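Consulate closing in Dalano - what happens to pending visas?
Travel & Borders > Visas and Paperwork
7 replies

ririk_or_bust
Posted Mar 11, 2026

So the foreign ministry in Ririk has told the Provico delegation to shut its consulate in Dalano and send most of the staff home. The embassy in the capital stays open with what the statement calls "a reduced footprint," meaning one guy and a stapler.

My problem is smaller than theirs. My passport is inside the Dalano consulate. I handed it over for a work visa before any of this started, paid the 600 fee, and got a pink receipt. The phone now rings through to a recording telling me to visit the website. The website tells me to call.

Has anyone been through one of these closures? Do they mail passports back, or do they get put in a crate with the flags?

paperclip_diplomat
They'll transfer it. When a consulate closes, the files and any documents held for the public normally go to the embassy or to whichever country agrees to look after things. I worked the visa counter at a different mission for years and we took in the leftovers from a closure once. Every passport had a sticky note on it. Most of the notes were even correct.

Keep the pink receipt. Don't mail it to anyone, no matter how official the email looks.

bhatt_road_mike
I'd love to share the optimism. I went through the last round of this, when the trade office on Bhatt Road was closed over the fishing permits, and I got my documents back after 86 days. The visa in them had expired by then. I framed it.

Report the passport as lost and get a new one from your own government. Start now.

paperclip_diplomat
Please do not report a passport as lost when you know exactly where it is. That's a false statement on a government form, and once it's canceled you can't use it even if it turns up the next morning. With the visa in it, I might add.

bhatt_road_mike
"Turns up the next morning." You really did work for a foreign ministry.

ririk_or_bust
OK, more background, because a couple of people have messaged me asking why I don't just drive over and knock.

I live in Ririk now. I gave up my apartment in Dalano when I put the application in, because the consulate said processing took 40 days and I believed them like a child. Since then I've been in my cousin's spare room, which was offered for two weeks and has become a sort of protectorate. I have my own shelf in the fridge. I am consulted on matters of local importance such as the thermostat.

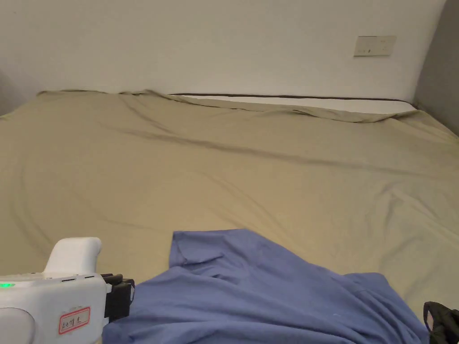 The job across the border is still open, and the company has been decent about it, but they want me there by September and their patience has a budget. Their HR person keeps asking for "an update from the consulate," and I keep forwarding her the same press release with the word "regrettable" in it four times.

So driving over means most of a day each way to stare at a locked gate. I'd do it if someone told me there was a human behind it.

customs_of_the_country
There was a human behind it yesterday, for what it's worth. My brother-in-law delivers water to that building. They're still packing, and a woman at the side entrance was handing things to people who had receipts. He couldn't say what things. He delivers water.

lowland_lurker
Can we talk about why this is happening? Provico started it by sending back the trade attaché. Ririk had to answer somehow, and a consulate is about the mildest thing on the shelf. They'll have it open again once both sides get bored.

bhatt_road_mike
Ririk recalled its own people first. The attaché thing came after. And "mildest" is easy to say when it's someone else's passport in the drawer.

lowland_lurker
The recall was "for consultations." That's different from an expulsion.

bhatt_road_mike
It's a different word, I'll give you that.

paperclip_diplomat
Gentlemen, there's a politics board for this.

To the original poster: if people are being served at the side door, go, and go soon. Bring the receipt, a photocopy of the receipt, any other photo ID you own, and a printed copy of the application. Ask for the passport back with or without the visa. You can reapply through the embassy, but only if you're holding something to reapply with. Call your own foreign ministry's consular line before you leave and ask them to log that your passport is being held. Logging it isn't the same as reporting it lost, whatever the person who answers tells you.

bhatt_road_mike
That I agree with, and I didn't enjoy typing it. Take a sandwich. The cafe across the street charges like it has diplomatic status.

ririk_or_bust
Consular line picked up after an hour and gave me a reference number, so I now have two pieces of paper and no passport. Leaving at five in the morning. My cousin has offered to pack my bag for me, and seems to be packing all of it.

customs_of_the_country
Side entrance is on the left, past the bike rack. Ring twice.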